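Packing light, or trying to

15th October

I have a coach to Duvness in the morning and I've been putting off packing all day, so naturally I'm writing this instead.

I used to be a dreadful packer. For five nights in March I took a suitcase so heavy that the driver made a noise when he lifted it, and I wore the same jumper the whole time. There were 147 steps up to the guesthouse (there's a sign at the bottom telling you, which I thought was a bit cruel) and I had to stop for a rest on most of the landings.

So this time it's just the Clila rucksack. I bought it in the sale for 40 pounds and it's the best thing I own! It opens all the way round like a suitcase, it goes under the seat, and the side pocket will take a proper flask - not one of those skinny ones that hold half a cup of tea.
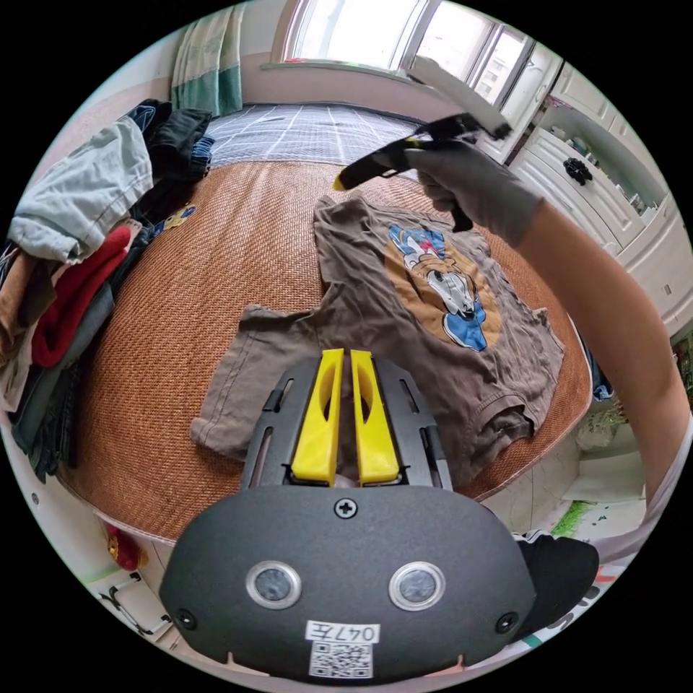
My trouble is always the weather. Duvness is on the coast and the forecast keeps changing its mind - 16 degrees when I looked at breakfast, rain by lunchtime. I've settled on layers, one decent waterproof and the boots on my feet, even though they're horribly warm on a coach.

Shoes are where I come unstuck, every single time. I want sandals for the guesthouse, I want something smart in case we go to Konoren for dinner, and there's room for neither. I expect the sandals will win.

Food for the journey is sorted, at least. Cheese rolls, two apples and a big bag of those ginger biscuits from Kpodo, which I've already opened. Right, I still need to find my phone charger, and the bins want putting out before I go.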